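Teun Nijs
Thread, Wednesday evening

1/ Every summer somebody in Citville rediscovers iced water and sells it back to us. This year it's the "proper cold table", as preached by the Wosteo newsletter: chilled glasses, a bowl of ice, brown paper instead of a cloth. I have doubts.

2/ First doubt: the stemmed glass. The claim is that holding it by the stem keeps your drink colder. Fine, in theory. I've been to plenty of lunches and people grab the bowl every time, me included. Then the ice goes in and the whole thing gets top-heavy.

3/ Second doubt: the open bowl of ice. Looks lovely for the first 19 minutes. After that you own a bowl of cold water with a few slivers in it. A pale green ceramic one is at least nicer to look at than the bag from the freezer, I'll give them that.

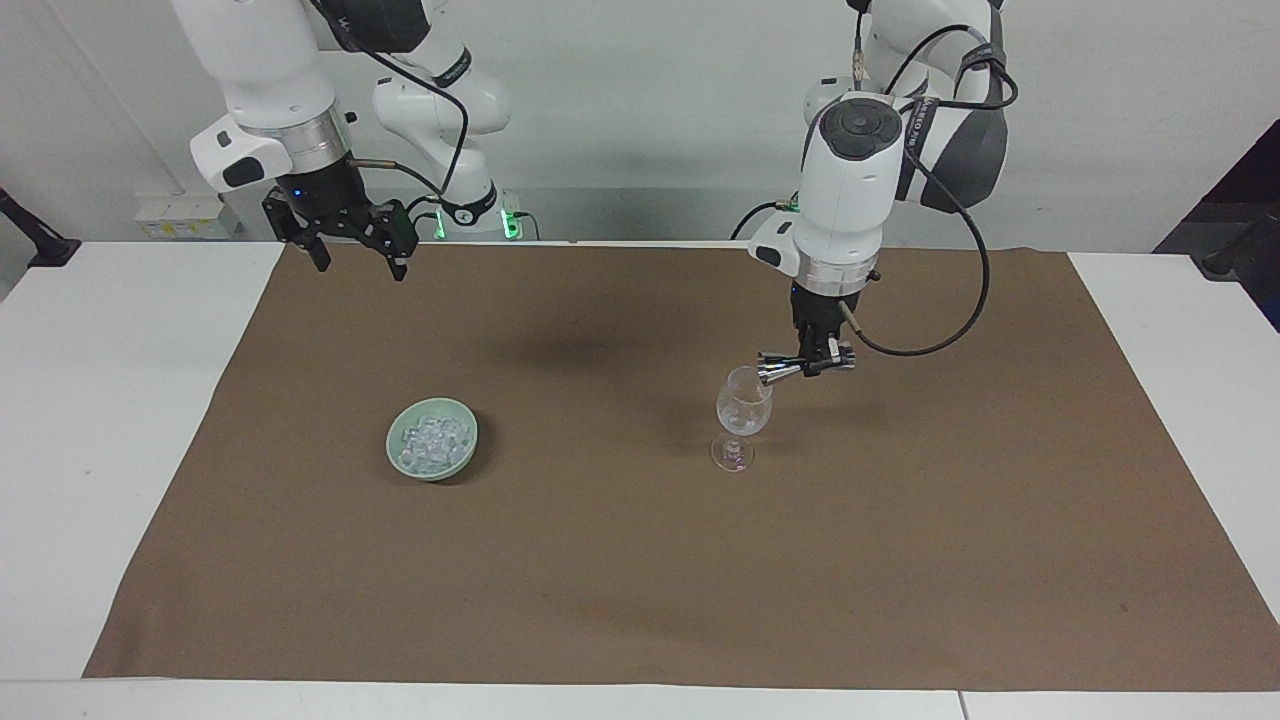
4/ THE PAPER QUESTION

De Haan will sell you a roll of brown table paper and tell you it saves on washing. Does it? I used to wash one cloth. Now I buy paper, cut paper, flatten paper and bin paper. My cloth is from my aunt and has outlived 3 dishwashers.

5/ What I will admit: a big plain brown sheet on a white table makes clear glass easier to see. I've knocked over enough tumblers on my own white table to care about that. A cut edge never comes out dead straight either, so don't bother with the ruler.

6/ Glassware next. Ketow's leaflet wants four kinds per guest. Four! For water, juice, something fizzy and "a spare". I don't have the shelf for it and I don't believe you do. One clear glass with a short foot does nearly all of it, and it's easier to get a sponge into.

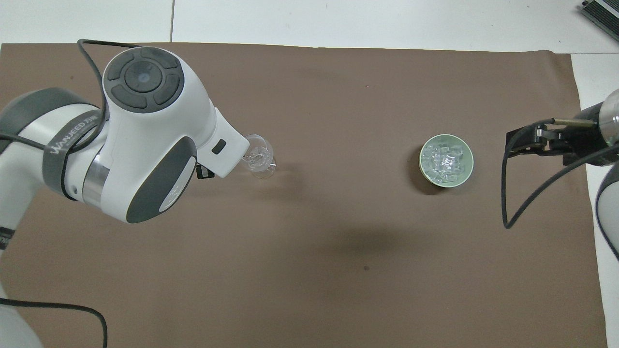 7/ Asked by a reader: should the ice go in before the drink or after?

Before. Put it in gently with the glass tilted, so it slides down the side, then pour over it. Dropping ice into a full glass only gets you a wet sleeve.

8/ Someone will now tell me about tongs. I own tongs. They grip one cube in three and fling the others under the fridge. A big spoon works.

9/ Trying the paper again in May, cloth on standby.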